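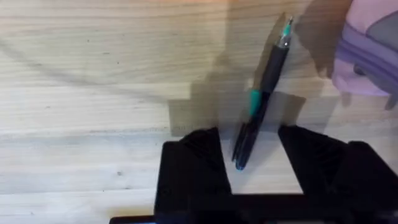
Call for participants: handwriting diary study, Bandport

We are looking for adults who still write by hand, even if it is only a shopping list. The Mullorell reading room in Bandport is preparing a small study about how people use handwriting in daily life, and we need 30 persons to keep a paper diary for us during May.

You do not need beautiful writing. Messy writing is welcome, also writing with many corrections. We are interested in when you choose paper, what you write on it, and if you can read it again one week later.

What we ask from you

You write one page each day for 17 days. The page can be about anything: your work, a recipe, a letter you will never send. On the back of the page you note the time and the place where you wrote, and if somebody interrupted you. Most people in our first round needed between ten and twenty minutes for this, usually in the evening.

At the start there is a meeting of one hour with Idalina Louro, who leads the study. She explains the diary and gives you the notebook. At the end there is a conversation, also one hour, and you bring the notebook back. We make copies of the pages and return the original to you within three weeks.

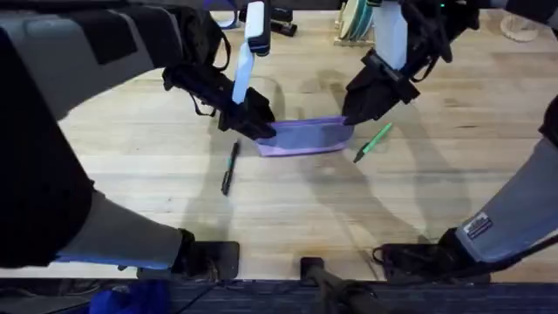 Can I write my diary in a language other than English?
Any language is fine, and you may also mix languages on the same page. Ha-neul Moon arranges the translators, so please tell her your languages when you apply.

Who can take part

You must be 18 or older and live in Bandport or near enough to come to both meetings. We especially would like to hear from people who learned to write in a different alphabet than the one they use now, and from people who write with the left hand - in the first round we had very few of them. If you have pain in the hand or wrist when you write, please speak with your doctor before you apply.

Payment

Participants who finish the diary receive a shopping voucher for Sikder, the stationery shop on the harbor side, and their bus tickets for the two meetings are paid back. If you miss one or two days, you still receive the voucher. If you stop earlier, you keep the notebook and we delete your contact details.

Privacy

Your name is not written on the copies. Lorne MacLeod keeps the list of names in a locked cabinet, separate from the pages. You can cover any line with the paper tape before you give the notebook back, and we will not ask what was under it. The first round gave us 1,549 pages, and they are stored in the same way.
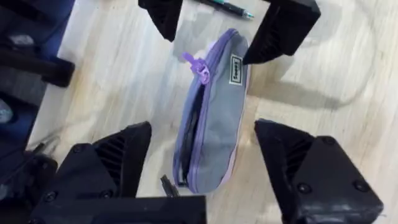
Pencil case with a purple zipper.

How to apply

Write us a short letter, by hand if possible, and leave it at the Mullorell front desk before 6 p.m. Say your age, your languages, and what you wrote by hand most recently. Include a phone number. Karthik Dissanayake answers all letters, and he will call you to agree on a time for the first meeting.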